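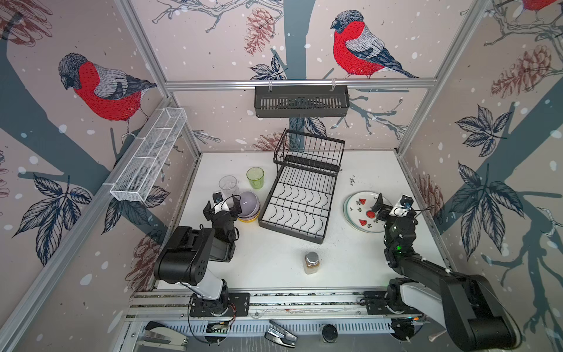
4. Equipment Planning and Budget

4.1 Scope of the purchase

The cost of a two-arm tabletop station is usually reported as the price of the arms. In planning the Trerkdale station we found this figure to be a poor guide to what was finally spent. The arms were ordered in January under a single quotation from the supplier, Stosico, and that quotation remained unchanged through delivery. Almost every later revision to the budget concerned items that had not been listed at all: rails, brackets, cables, wrist cameras, and the household goods on which the dish-handling tasks depend.

We therefore divided the plan into 3 cost groups. The first covers the arms and their controllers. The second covers the fixed structure, meaning the aluminum rails and posts, the mounting plates, and the enclosure walls. The third covers what we call task goods, that is, the racks, baskets, plates, bowls, cups, and small kitchen items that are handled during a session. Each group was given its own approval path, so that a delay in one would not hold up orders in the others.

4.2 Task goods

Task goods are cheap by the piece and were at first paid for out of general supplies. This practice was stopped after the first quarter, when it became clear that items were being bought one at a time, often at retail price and without a record of size or weight. A combined order of 138 pieces was then placed with Lozano, a local housewares dealer, at a total cost of 1,605 dollars. The order was mixed on purpose. Tableware that differs in height, rim, and surface places different demands on the fingers, and a station stocked with a single matching set would have given a narrow view of what the arms can handle (see Figure 4).

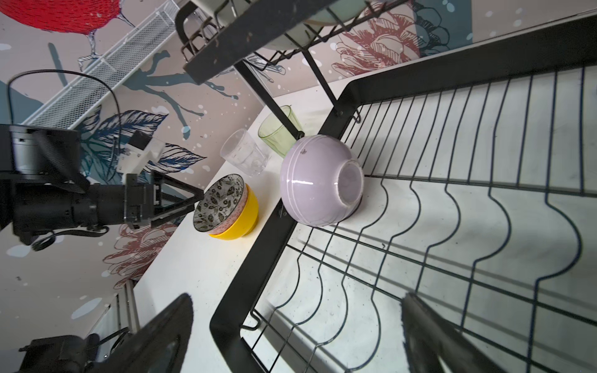
Figure 4. Dish rack task at the Trerkdale station, seen from a wrist camera. A lavender bowl rests upside down on the rack; the gripper at left is open around the top bowl of the stack.

Ceramic and glass pieces raise the question of breakage. We did not attempt to predict a rate in advance. The plan instead sets aside a reserve of around 40 percent of the original task goods order, to be drawn on during the year without further approval. Pieces with small chips remain in use unless the edge is judged to be sharp. The dish racks were treated separately — they were bought in pairs, as a change of rack model in the middle of a study would alter the spacing of the plate dividers and make earlier sessions hard to compare with later ones.

4.3 Wrist cameras, cables, and spares

The second largest source of unplanned cost was the wiring that serves each wrist. A cable that runs along a moving arm bends at every joint, and the length needed is greater than the reach of the arm would suggest. Our first order assumed the shortest path from wrist to base. The cables were returned and replaced with longer ones, at the cost of a second shipping charge and a delay to the opening of the station.

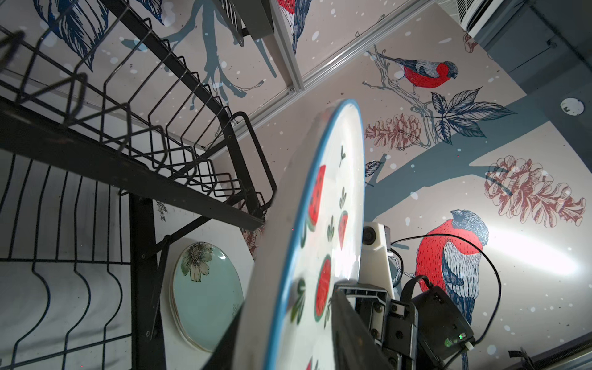

Gunther Rathjen, who prepared the revised plan, recommended that cables, connectors, and camera mounts be listed as a single spare kit, with one complete kit held in storage for every arm in service. The recommendation was adopted. Printed brackets were left out of the kit because they can be made on site overnight, although the plan does include a line for filament and for the upkeep of the printer. Gripper fingers are stocked as matched pairs and are entered in the log when changed.

4.4 Comparison with the Flaltach plan

The sister station at Flaltach was budgeted a year earlier under the older method, in which the arms appeared as capital equipment and all else was charged to supplies. Its records show the same kinds of purchases, but they are spread over many small invoices and cannot be matched to particular tasks with any confidence. For this reason we do not offer a line-by-line comparison. The Flaltach staff have since moved to the grouping described in Section 4.1, and a joint order of task goods for both sites is under discussion. The main open point is whether tableware should be identical at the two stations or chosen by each — the first option makes results easier to compare, while the second would widen the range of objects covered. A decision will be required before the next order is placed.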